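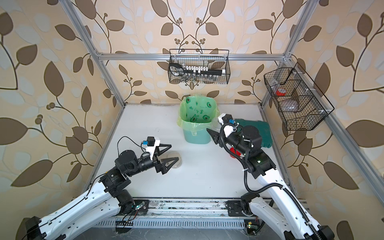

The wallpaper was Annapurna Sundaram's idea. She had half a roll left over from a hallway in Sestwood, and the bare walls of the cell were, in her words, like working inside a refrigerator. So now the two arms go about their business in front of big brown leaves and berries, and visitors to the shop compliment the decor before they ask what anything does.

Keeping the thing running falls mostly to Senthil Raju, who arrives at 6 in the morning with a coffee he is forbidden to bring near the table. His first job is dull. He runs both arms through their full reach with nothing in the grippers and listens. A healthy joint hums. A joint with a screw working loose makes a small dry tick, and Senthil will stand there with his head cocked like a man who suspects mice.

Then come the cables, which cause most of the grief. The motors are rated for years of abuse, but a camera cable flexes every time the wrist turns, and sooner or later it objects. The blue connectors up on the wrist mounts get a gentle push each morning. Too gentle and the picture drops out by lunch. Too firm and you're ordering a new camera from Gerkberg, whose idea of express shipping is October.

"I've replaced 8 cables and one motor," Senthil says. "Guess which one people ask me about."

The front rail holds both arms, so anything that shifts there shifts everything. After 4,000 cycles the base bolts get checked with a torque wrench, and the grippers are sent to touch a set of marks to see if left still agrees with right. They usually disagree by less than a hair. Senthil takes it personally anyway.

Dust is the other battle, and he is losing it. It settles along the rail no matter who wiped it last, a subject on which Tanner Thibodeau from the evening shift holds strong views. The two of them communicate largely by sticky note. The most recent, in Tanner's handwriting, says only "rail???"

Senthil has kept it. He plans to reply when he finds the vacuum.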